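Moss creeping over the patio edge -- scrub it, spray it or leave it?
Asked by Mulau, 08/10/2020

We moved in last March and I have fallen completely in love with having a garden! The one thing I can't settle is the line where the paving meets the grass. I've tried a stiff brush and a kettle of boiling water, and it all greens over again. I'd like to avoid strong chemicals if I can.

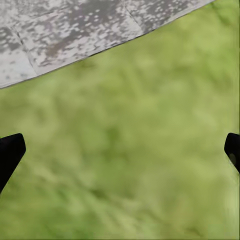
Moss loves shade and soggy soil, so I'm guessing drainage is half my trouble. I don't want to spoil the surface by blasting it either. Ours is that speckled grey sort with lots of little pale flecks, and I'm rather fond of it. Would a pressure washer ruin it?

Buzatu

Oh, you can get on top of this! Cut a clean edge with a half-moon tool first, then take out a narrow strip of turf and fill it with gravel. I did 40 feet of edging over one weekend and loved every minute. Go round again each spring and it takes no time at all.

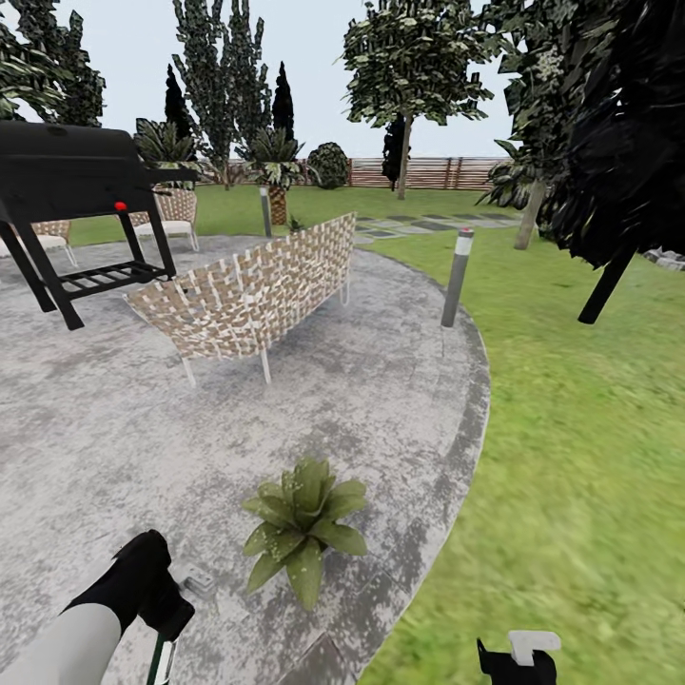 As for the washer, use the wide fan nozzle, keep it well back and try a hidden corner first. Brush dry sand into any joints afterwards. And do spike the lawn with a fork in autumn -- it helps the rain get away, and the grass comes back so much thicker.

Wumholm

just leave it, moss is nice. bees like it too I think
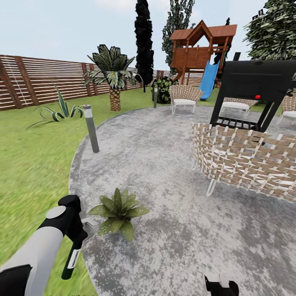

More from the garden boards
Which grass seed for a shady corner?
Can I lay gravel straight onto clay?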